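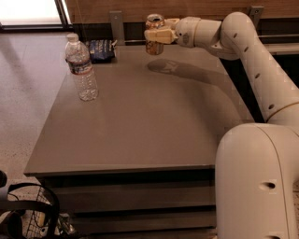 Can held at mid-body over the table, bottle and snack bag still to go.

Support > Arms and Grippers > Ticket 2829

Subject: Gripper lets cans slide when lifting from the table
Opened by: Candela Cabello, Zakalbridge
Assigned to: Joar Strand
Status: Closed

Candela Cabello, 8:40 am
Hi all! The arm on our tabletop cell has started losing drink cans. It closes on them fine, lifts, and then the can slides down through the fingers before it gets to the drop point. Bottles are OK and so are snack bags. I ran the can pick 79 times this morning and lost 11. Before the February service I could run all day without a single drop. Nothing changed in the program that I know of. What should I look at first?

Joar Strand, 9:15 am
Great numbers, thank you, that makes this so much easier. Two things please:
1. Wipe the finger pads with a damp lint-free cloth, let them dry, and run the same pick again.
2. Send me the grip force setting and the close height for the can recipe.
Don't touch the force yet. Cans dent, and then you can't compare one run with the next.

Candela Cabello, 10:05 am
Pads wiped. There was a dull film on them, and quite a lot came off on the cloth. Ran another 79 and lost 9, so a little better but not fixed. Force is at the default. Close height is set low - the fingers land near the bottom of the can, where it starts to taper in.

Joar Strand, 10:20 am
Oh, that taper is a lovely clue! With the fingers down there you only get contact along a thin strip. Who did the service? I'd like to know if the table was taken off its mounts.

Costel Ghiță, 10:50 am
That was me. Yes, the table came off so I could get at the cable run, and it went back on with new spacers. I redid the arm zero afterward but I didn't re-teach the table height. The spacers are a bit thicker than the old Kershaw ones.

Joar Strand, 11:00 am
Thicker spacers would put the can higher and the fingers lower on it, so that fits perfectly. Steps for Candela:
- Put the arm in slow mode and clear the table.
- Bring the closed fingers down until they just hold a sheet of paper, and save that as the new table height.
- Reload the can recipe and set the close height back to the middle of the can.
- Check the bottle and bag recipes too. They use the same table height.

Candela Cabello, 1:30 pm
Done, and wow, what a difference. The fingers now wrap the can around the middle and it hangs straight up and down. 79 picks, zero drops! Photo attached. I left the force alone. Bottle and bag recipes are reloaded, and I'll run them this afternoon.

Joar Strand, 1:45 pm
Fantastic, that is a really nice grip. Costel, could you add the table height step to the service sheet, right after the arm zero?

Costel Ghiță, 2:10 pm
Added, with the spacer thickness noted next to it.

Candela Cabello, 4:25 pm
Bottle and bag both good, no drops on either. Happy to close. I'll keep wiping the pads at the start of each shift - that film had clearly been building up for a while.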